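Support > Stulolo Scores > Rankings and Polls

2 min read

Poll page shows last week's rankings for college basketball

Reported by: Godfrey Makori
Status: Resolved

The women's and men's poll pages did not update after the February release. Skekidgate was still listed at No. 3 with the old record. The team page had the correct loss to Griltum, so the game results were coming through and only the poll was stale.

Steps tried
- Cleared the browser cache. No change.
- Signed out and back in. No change.
- Opened the page on a phone. Same old rankings.

Reply from support: The poll feed timed out at 2:30 p.m. and the job did not retry. We ran it again by hand. The women's page updated right away. The men's page failed on one row, where Ionescu College was entered under two team IDs. We merged the IDs and reran the job.

Update from Godfrey: Both pages are correct now. Points and first-place votes match the published poll. The "previous rank" column is still blank for Ionescu.

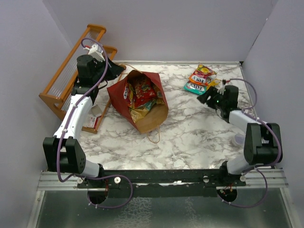
Will the previous rank fill in without another fix?

It fills in when the next poll loads. The old rank was stored under the ID we removed, and the column reads only the current one.

Timeout on the poll job raised to 32 seconds. Ticket closed.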